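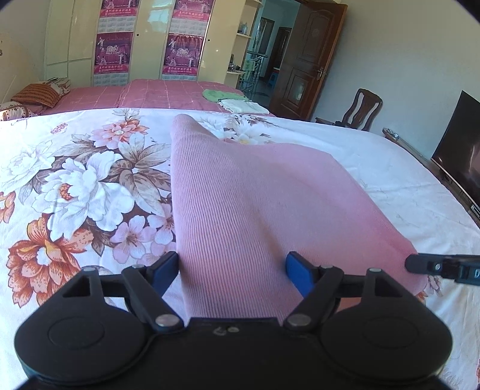 What happens to the people in a laundry when folding gets automated? Most of them keep working there, but the job moves from the folding table to checking, sorting and fixing what the machine gets wrong.

That's the short version of what I found in Holville, where I spent eight days at Gisler, a laundry that washes and folds for guesthouses and private homes. They brought in two folding arms from Nuvum last November. My course wanted a report on "technology and work", and my aunt knew the shift lead, so there I was at six in the morning with a notebook and very bad coffee.

The shift lead is Ursina Auer, and she was super patient with me! She let me stand at the end of the line and ask whatever I wanted. Flat things like towels and pillowcases go to the arms now. Knits are the headache. A ribbed sweater stretches when you pick it up by one side, it hangs differently every time, and if the fingers close on two layers where there should be one, you get a lump. So knits get a second look from a person, every single one.

Bogdan Jasińska folded by hand for years before the arms came. He told me his shoulders feel better but his head is more tired, and I think that's the most useful thing anyone said to me all week. Folding let him chat or listen to the radio. Checking means looking at a screen and at the pile, and he can't drift off. Burgi Oberholzer sees it the other way around (she hated folding and loves being the one who resets the arms when they stop).

I also asked about pay. The two people who got trained on resets earn a bit more, the checkers don't, and you can feel that in the break room. Training took 20 hours per person, and there were only two places. Bogdan asked for one and is still waiting.

On my last Wednesday I kept a tally for one shift. Out of 162 knitted pieces, a person had to refold 20. Ursina said that was a pretty normal day for them. I only did it once, so please don't treat it as more than it is.

If I did this again I'd talk to the night shift too — they have fewer people around and I suspect the resets feel very different at 3 a.m. I'd also like to visit the Ovbridge site, where the arms arrive next and the staff haven't worked with them yet.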